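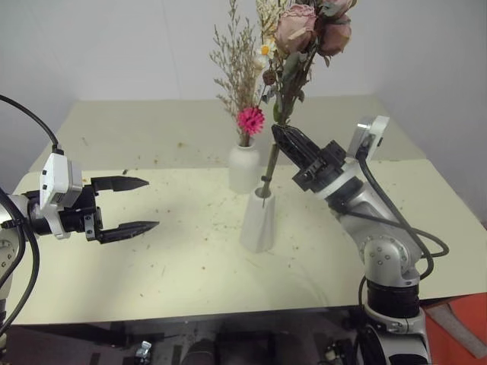
Jobs > Surnent > Robot teaching

Posted in December by Imke Ruppert

Hello! I'm after a few patient people to come and teach our two-armed robot at Surnent how to arrange flowers. You steer both arms, the robot records every move, and the learning system gets another example to copy. We've got 244 good ones so far and I want 500 before the next training run, so there's plenty to do!

You don't need to code (I barely do). Steady hands help, and so does not minding bits of dried leaf everywhere. Stems are fiddly, roses especially, and you'll fluff a lot of goes at first. Keep those, they're useful too.

Shifts start at 9.30 and finish at 1, with tea. Damir Papadopoulos will sit with you for your first morning and show you the controls.

Fancy it? Drop me a line with the mornings you can do.

We use cookies to remember your job searches. Accept | Manage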